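Section 2. Packing and Labeling Your Flukulby Pantry Boxes

Before you load anything, give yourself a nice clear tabletop and put one storage bin on it, along with the bottles, cartons and odds and ends you plan to keep together. It's a slow, pleasant job, so do pour yourself a coffee first!
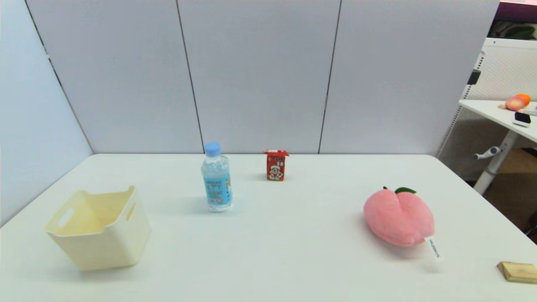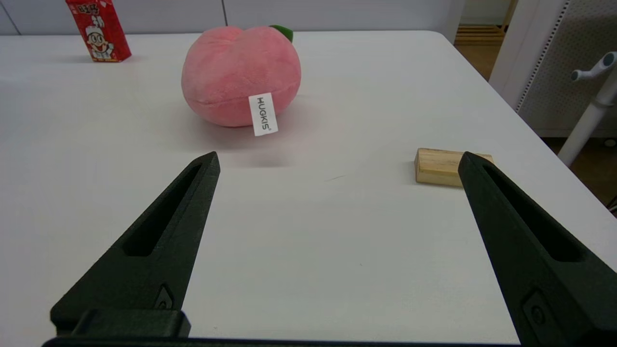
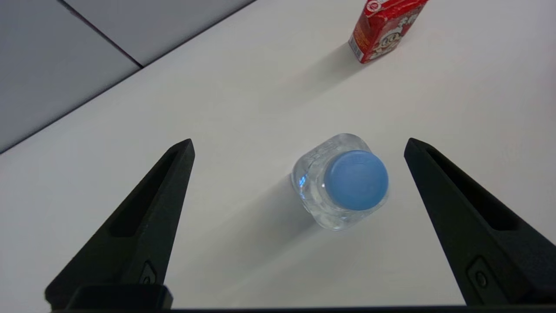
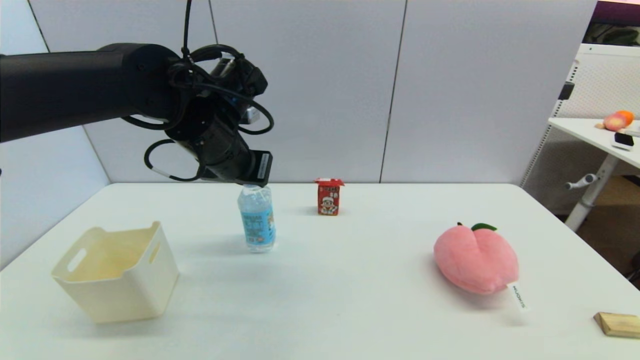 Fig. 2. Sorting at a white table. The storage bin is in the first and last pictures.

1. Wipe out the bin with a damp cloth and let it dry all the way. Any dampness left in the corners will lift the label later on.

2. Stand bottles upright and check that each cap is snug (a quarter turn is usually plenty).

3. Put the heaviest things in first, then the cartons, and save soft or light items for the top.

4. Peel one label from the Flukulby sheet, press it on the short side of the bin, and hold it down with your palm while you count to 12.

5. Write the month you packed it, "July" for instance, and the box number. We like a soft pencil here, so you can change your mind.

6. Copy the same number onto your pantry list and tape the list inside the cupboard door.

Note: Asmaa Slaoui, who wrote the first version of this guide, keeps a second list on the fridge, and we've all picked up the habit from her.

Caution: Never stack more than 2 full bins, and keep them away from the stove and radiators. Labels start to curl above 90 degrees Fahrenheit.

If you run out of labels, ask for refill sheet 1842.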